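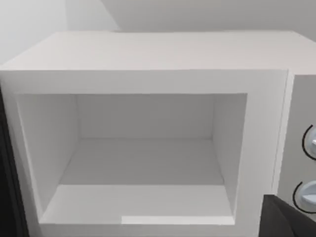 Foire aux questions du projet « Cuisine simulée »

Temps de lecture : 6 min

Cette page regroupe les questions reçues depuis septembre par l'équipe du club Vorell. Elle s'adresse aux étudiants inscrits au projet et à ceux qui envisagent de le rejoindre au second semestre. Les points administratifs (validation des crédits, assiduité) figurent dans le règlement du club et ne sont pas repris.

Quel est l'objet du projet ?

Écrire, entraîner et évaluer des commandes de manipulation pour un bras à pince dans une cuisine rendue par simulateur. Chaque groupe traite un appareil. Le micro-ondes est l'appareil de référence : tous les groupes commencent par lui, puis choisissent entre l'évier, le placard bas et la plaque.

Faut-il savoir programmer ?

Oui. Python est indispensable, avec une pratique correcte des tableaux numériques. La connaissance des repères et des matrices de rotation est souhaitée. Deux séances de rappel sont prévues en début de semestre, animées par Mansa Acheampong. Elles ne remplacent pas un cours de robotique.

Quel simulateur utilisez-vous ?

Le moteur physique est celui fourni dans l'image Ketell du club, version figée pour l'année. Ne mettez pas à jour les dépendances. Une version différente du solveur de contact modifie les résultats et rend les comparaisons inutilisables.

Où se trouve le point de vue utilisé pour l'apprentissage ?

Sur le poignet. L'image d'entrée contient donc souvent des parties de la pince, sombres, sur un bord ou sur l'autre. Elles font partie de l'observation et ne doivent pas être masquées. Un groupe qui souhaite tester un masquage le déclare comme variante et rend aussi les résultats sans masque.

Pourquoi la cavité du micro-ondes est-elle vide dans la scène de base ?

La scène M0 sert aux exercices d'approche et d'entrée dans la cavité. Elle ne comporte ni plateau tournant ni objet à saisir. Les scènes M1 et M2 ajoutent respectivement un bol et une assiette. On ne passe à M1 qu'après validation de M0.

Et la porte ?

Dans M0, aucun panneau de porte ne se trouve devant l'ouverture. L'exercice d'ouverture est traité à part, dans la scène M3, car il fait intervenir une articulation et un effort de traction que les débutants règlent mal.

Peut-on actionner les boutons ronds du panneau ?

Pas dans M0. Les deux boutons, placés l'un au-dessus de l'autre à droite de la cavité, y sont traités comme des solides fixes. Tout contact avec eux est compté comme une collision. Dans M3, le bouton supérieur est monté sur un pivot et son angle peut être lu par la fonction d'état.

Ma politique échoue sur le rebord avant de la cavité. Est-ce un défaut du modèle 3D ?

Non. Le plancher de la cavité se termine à l'avant par un rebord surélevé, conservé volontairement. Une trajectoire calculée au ras du plancher le heurte à l'entrée. Relevez le point de passage avant l'ouverture, puis redescendez une fois le rebord franchi. Vérifiez également l'orientation du poignet : un doigt incliné vers le bas touche plus tôt que ne l'indique le point central de l'outil.

L'appareil est blanc et le mur gris clair. Mon réseau distingue mal les arêtes. Que faire ?

Le faible contraste est une difficulté connue de cette scène. Trois pistes ont donné des résultats mesurables chez les groupes précédents :

- ajouter la carte de profondeur à l'image couleur ;
- faire varier l'éclairage à l'entraînement (paramètre light_jitter, désactivé par défaut) ;
- recadrer l'entrée sur l'ouverture de la cavité, à condition de documenter le recadrage.

L'augmentation par changement de teinte seule n'a rien apporté.

Combien de démonstrations sont fournies ?

Le jeu commun contient 1387 trajectoires, dont 910 pour le micro-ondes. Les autres se répartissent entre l'évier et le placard bas. La plaque n'a pas encore de démonstrations : le groupe qui la choisit doit enregistrer les siennes.

Peut-on enregistrer des démonstrations supplémentaires ?

Oui, au poste de téléopération, sur réservation. Conservez les essais ratés dans un dossier distinct. Ils sont utiles pour l'analyse et ne doivent pas être mélangés au jeu d'entraînement sans étiquette.

Comment l'évaluation est-elle faite ?

Chaque politique est exécutée sur 87 positions initiales tirées une fois pour toutes. Un essai est réussi si le point central de l'outil atteint la cible au fond de la cavité sans collision et dans un délai de 12 secondes simulées. Le script renvoie un taux de réussite, un temps moyen et la liste des contacts. Les positions initiales ne sont pas communiquées avant le rendu.

Que doit contenir le rapport ?

Le fichier de configuration, la graine aléatoire, les courbes d'apprentissage, le tableau de résultats et une analyse d'au moins deux échecs. Les vidéos sont facultatives. Un rapport sans graine est renvoyé à ses auteurs.

Le travail est-il transféré sur un bras réel ?

Pas au premier semestre. Au second, les groupes qui le souhaitent participent à la rencontre Hodoroagă, dont l'épreuve principale se déroule sur matériel. Les gains réglés en simulation doivent alors être repris presque entièrement, en particulier l'effort de serrage.

Mon ordinateur n'a pas de carte graphique dédiée. Est-ce bloquant ?

Non pour M0 en basse résolution, le rendu sur processeur suffit. Pour l'entraînement, utilisez la file de calcul Gritness. Les tâches lancées après 20 h sont prioritaires sur celles de la journée.

Qui contacter ?

Lionel Masson pour les scènes et le moteur physique, Mansa Acheampong pour l'apprentissage et l'évaluation. Joignez toujours le journal d'exécution complet. Une capture d'écran du message d'erreur ne permet pas de diagnostic.

Commentaires (4)

t_renard
Le paramètre light_jitter accepte quelle plage ? Rien dans la doc de l'image Ketell.

Lionel Masson
De 0 à 1. Au-delà de 0,6 les surfaces blanches saturent et l'intérieur de la cavité devient illisible. Je complète la doc.

ines.b
Pour le rebord : chez nous le problème venait du repère outil, défini à la base des doigts et pas entre les extrémités. À vérifier avant de toucher aux points de passage.

groupe_4
Est-ce que les contacts avec le dessus de l'appareil comptent aussi comme collision dans M0 ? On en a deux dans notre journal et le script les liste sans les pénaliser.

À lire également

Installer l'image Ketell sous Linux
Réserver le poste de téléopération
Scène M3 : articulation de la porte et lecture du bouton
Lire un journal de contacts
Rencontre Hodoroagă : règlement de l'épreuve sur matériel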